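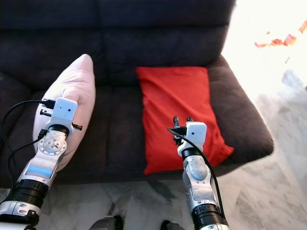
Pink and red pillows on one of the dark sofas at the Geldale sale hall.

Print | E-mail
Reading time: 2 minutes

Geldale's secondhand furniture hall will open its doors again in January with 92 sofas and armchairs on the floor, the most since it moved into the old Cotgate building.

The hall took in 1,904 pieces over the past year, from bed frames to footstools. Upholstered seating moves fastest, and the hall wants households to hand over sofas in a state that lets them go straight out for sale.

That means pulling up the cushions, clearing out the coins and crumbs, and vacuuming the seams. Throw pillows can come along if they are clean. So can soft toys, which are sold from bins by the door for $5 a bag.

Worn fabric is no bar to a sale – a faded seat will find a buyer if the base is sound. Torn linings and broken springs are turned down at the dock.

Pickup from homes inside the town limits costs $59 for a sofa of any length. Tadari Haulage will do the rounds in the mornings, and bookings close at noon the day before.
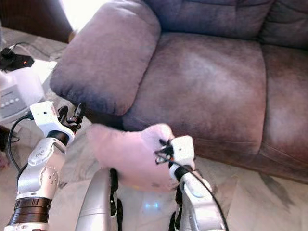 Iglesias said the fee was fair for a three-seater but steep for anyone giving away a single chair, and asked for a lower rate on small items. The hall said it would look at the price list in March.

Drop-off at the Cotgate dock stays free.

Comments (3)

geldale_mom: Check down the back of the seats before you hand one over. We found two remotes and a library card in ours.

R.T.: Do they take sofa beds? The website doesn't say.

porchlight: R.T. – they took mine last spring, but I had to bring it to the dock myself.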